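Rivevico Head-Mount Recording Kit – what you get, what it costs, and how to plan for it

Price: $490 per kit
Extra battery pack and charger: $200
Availability: in stock, new batch due in November

I run purchasing for the robot training side at Itent, and I also end up writing most of our equipment pages, so forgive me if this one reads more like a long email than a catalog entry. I've bought the wrong gear enough times that I'd like you to skip a few of those steps!

The kit is for teams who want recordings of people doing ordinary jobs with their hands – shelves, kitchens, closets, packing benches – so a robot policy can be trained on them later. You get the camera head, a padded band, a clip-on battery, two cables and a hard case. The Wuren mount plate is included too (it used to be extra, and I got so many emails about it that we just started putting it in the box).

Most people who write to me start by asking about the robot arm. Fair enough, it's the exciting part. But if you're planning a budget for the year, I'd put the recording gear first and the arm second. You can start recording in real rooms the week the case arrives, and you'll learn a lot about which tasks you care about before you sign for anything heavy. We did it the other way around once, and the arm sat under a sheet while we argued over what to teach it.

Pick rooms that are a little awkward, too. A bare bench is easy to set up and you get bored of it fast. A display shelf in somebody's living room is far more useful, with bottles up top, tea ware on the level below and big vases close by on both sides.

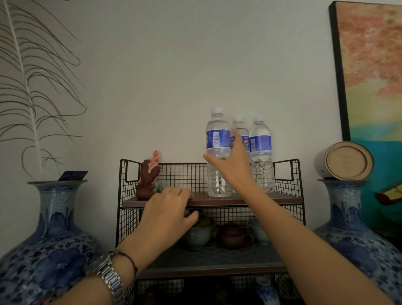

Written by the Equipment Buyer, Itent

Clear plastic water bottles standing one behind another, with a hand in front of the middle one, are just the sort of thing I'd put on your task list early. Clear plastic is hard on depth sensors, and a hand hides a lot when it's reaching. Add a small clay figurine on the same board and a teapot under it, and you have plenty to think about when you choose a gripper. I'd want soft fingertips and a slim wrist for that shelf, and I'd want them quoted separately from the arm so you can swap them.

Now, the two versions. The standard kit at $490 has one camera and covers most household work. The wide kit is $649 and adds a second camera angled down toward the hands. If your tasks are mostly at chest height, save your money. If people will be working over low shelves or drawers, get the wide one – I've never had a customer trade back down.

A few things to put in your budget that tend to get forgotten:

Spare battery pack, one for every two kits
Storage drives (buy bigger than you think!)
Replacement head bands, which wear out before anything else does
Stand-in props for anything you'd hate to see broken
Paid time for the people wearing the kit, including setup and breaks

We also carry the Kovács bench stand if you'd like a fixed view alongside the worn one. It folds flat and fits in the same case, although you have to take the foam insert out first.

Lead time is 11 working days for either version. Bigger orders go out in batches, so tell me which site needs theirs first and I'll mark the boxes. For a written quote, use the form at the bottom of the page and put the number of kits, the version, and the kind of rooms you'll be recording in. I read those myself, usually before 9 in the morning with a coffee.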